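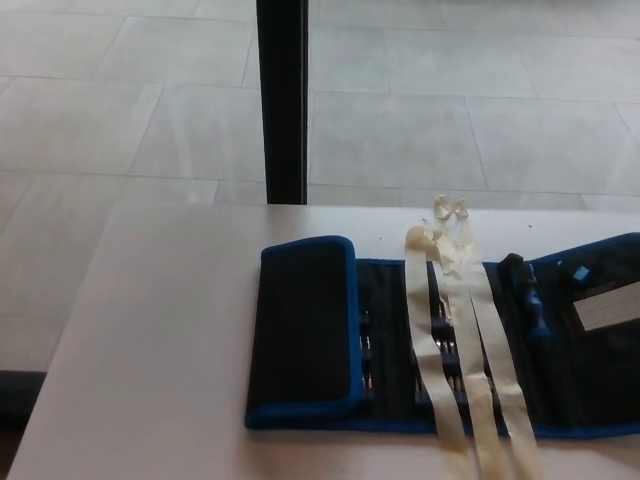

Segmentation keeps merging thin tape with whatever is under it

Posted by weerakoon_bench, 3 November 2019

Hi all, long-time reader, and I finally have something to ask! I'm working on the perception side of a tape-picking task. The planner wants one mask per strip of masking tape so it can choose a free end and plan a grasp, and over a plain table I get lovely masks. Once the strips lie across a black tool roll, everything falls apart. The tape is partly see-through there, so the color drifts toward the fabric and my masks break up or leak into the bit loops. I have 299 labeled frames, 149 of them with dark fabric underneath. I'm using Pimeo for the labeling and a fairly ordinary network after that. Has anyone been down this road?

potus_fan
Welcome! Been there with packing film, and it ate most of my June. My advice is to stop asking color to do the job. Get the depth image in early, find the crumpled or curled ends (they stand up off the surface, so even a cheap sensor gets something), and grow each strip from there.

gridline
I have to disagree with potus_fan a little, with affection. Depth on flat tape is noise. The ends, sure, but the long middle part is thinner than the error on any sensor I can afford. I'd label more frames over dark fabric and change the loss so thin shapes count for more.

potus_fan
I did say the ends! The grasp happens at an end anyway, so why does the planner need the middle?

weerakoon_bench
Fair question. It needs the middle to know which strips touch. If two of them are stuck together and we pull one, the other comes along and the state estimate is garbage for the next 5 steps.

Sunil Kumarasinghe
Hello from Tenelville. You may both be right, if you'll bear with an old controls person. We fit a centerline to each strip instead of a mask. Seed it at the raised end, march along the direction of the edges, and let it coast for a short stretch when the contrast drops. A strip can bend but it rarely jumps sideways, and that one assumption did more for us than another round of labeling. Give it 3 candidate headings at each step and keep the smoothest.

gridline
What happens on a twisted loop, though? Your tracker will happily go round and round.

Sunil Kumarasinghe
It did, for a whole afternoon! We stop the march when the line crosses itself and restart from the far side. Clumsy, but I still haven't found anything nicer.

weerakoon_bench
Thank you, all of you. I'm going to try the centerline with gridline's loss feeding it, and keep depth for the seeds only. One more thing, does anybody's Pimeo export lose polyline order? Mine comes out shuffled and I can't tell if it's me.

gridline
Not you. Sort by the point index before you save.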